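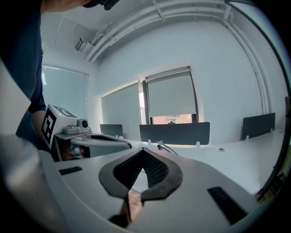

How many games does a club in the Nander league play before the break?
Twelve. Then there are two weeks free, and after that everything starts again with the same opponents, only the home team is changed.

I write this thread because many people asked me about women's basketball in Nander after my short post. English is my third language, please be patient with me.

I have followed Rakine for six seasons. Before, I watched only the men's team of Wodach, because it was on the local channel and Rakine was not.

My first Rakine game was in September, against Pawlak. There were 351 people in the hall. I know the number, it was printed in the next program. We lost by 11 points.

The last game before this break was also against Pawlak. The number in the program was 3260. They had to play in the big hall on the river side, and the line for tea was longer than halftime.

I don't want to say that everything is good now. Two players from the starting five still have morning jobs. One of them came to an away game directly from her shift and played 31 minutes.

1 Feb 2020 is the second game against Wodach. Doors open one hour before. If you come by tram, get off one stop early and walk, the last stop is closed for repairs. 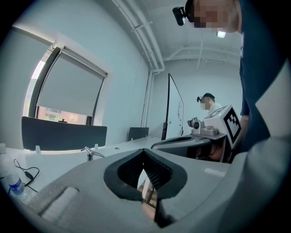

Where should a new fan sit in the big hall?
Behind the Rakine bench, third row or higher. In the first two rows the substitutes stand up all the time and you will see mostly their backs.

About the style of play, several of you wrote that it is slow. I think it is patient. They pass until the shot clock has four or five seconds, and the guard from the bench is the only one who likes to run.

Their free throws are a different story. I close my eyes sometimes.

For away games there is one bus from Rakine to Pawlak. You pay the driver, cash only. Bring something to eat, the kiosk in Pawlak sells only chips and very strong coffee.

Somebody asked about the youth team. They play on the small court before the main game and entrance is free. I will write more about them when I have seen them again, I missed the last two.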